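Re: [mending-list] Shirt collars, turning of

Veronica Bălan wrote on 30 December 2022:
> Has anyone turned a collar on a shirt with a sewn-in stand?
> Mine is frayed right along the fold and I would like
> 6 more years out of it. Cârstea's quoted me more than
> I paid for the shirt.

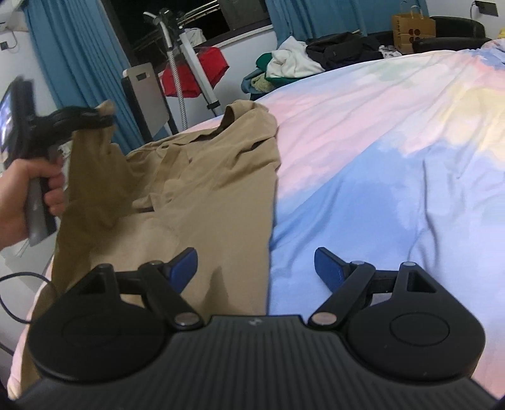 1. Unpicking

Veronica, yes, several times, and once on purpose. Mark the center back of both collar and stand with a pin before you cut a single stitch. I skipped this on my brother's wedding shirt and he spent the reception looking faintly to the left.

Use a small seam ripper and go in from the inside of the stand. Good shirts have tiny stitches, so the better the shirt, the worse your evening.

2. Flipping

Turn the collar over so the worn side faces down, match your pins and baste by hand. Do not press it first – you want the old crease to show you where the seam ran.

If it has button-down points, stop here and buy a shirt. The buttonholes work fine upside down but any stitching mistakes will now be facing the public.

3. Thread

Plilholm still sells the fine cotton, though the "ecru" they sent me in March was yellow. Ask for a snip first.

Cosmin Vlad has my good pressing ham, if he is reading this. Cosmin, it has been a while.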